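Let the Second Arm Be Boring

I have read a lot of papers on two-armed manipulation this spring, and most of them chase symmetry. Both arms learn the same way, from the same demonstrations, with the same freedom to move. It makes for lovely videos. I've come around to a different view, and the work that got me there is the Segura study from Volodymyr Marchuk's group at Grandmont.

Their idea is almost embarrassingly plain. For any stretch of an assembly job, one arm is the holder and the other is the worker. The holder gets a very small menu: grip, stay, give a little when pushed. The worker gets everything else. The roles can swap, but only at a pause, and a separate little model decides when a pause has come. They trained on 2,361 demonstrations, which is a modest pile by today's standards, and the split-role policy finished more than 5 times as many full assemblies as the version that treated both arms alike. I read that table twice!

Why does it work so well? Think about how you put together a floor lamp or a fan stand at home. One hand pins the base down and goes quiet. If that hand got creative every time the other one moved, you'd be there all evening. Big molded parts are awful for robots for the same reason. A small tug at one end turns into a large swing at the other, and two clever arms will happily fight each other through the part.

I do have complaints. The baseline could have been tuned harder, and I'd like to see the Cillen team's code run on the same parts before anyone calls this settled. The pause model also looks shaky on soft goods. Still, this is the kind of result I want more of, one you can explain to a friend over lunch and try on your own bench by June.

Feststead, 30/05/2020
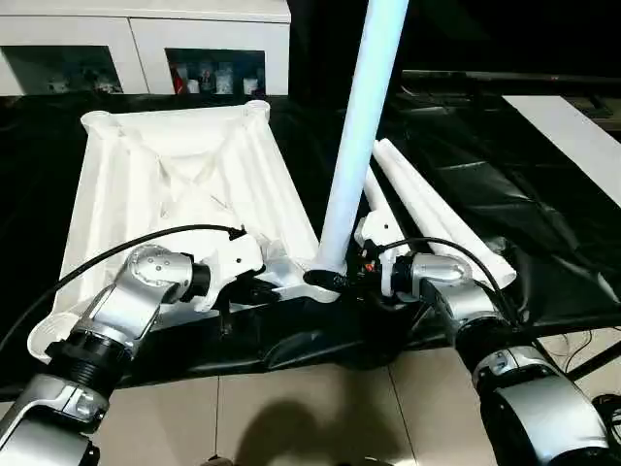 Two arms, one base: both grippers on a white plastic stand with its pole.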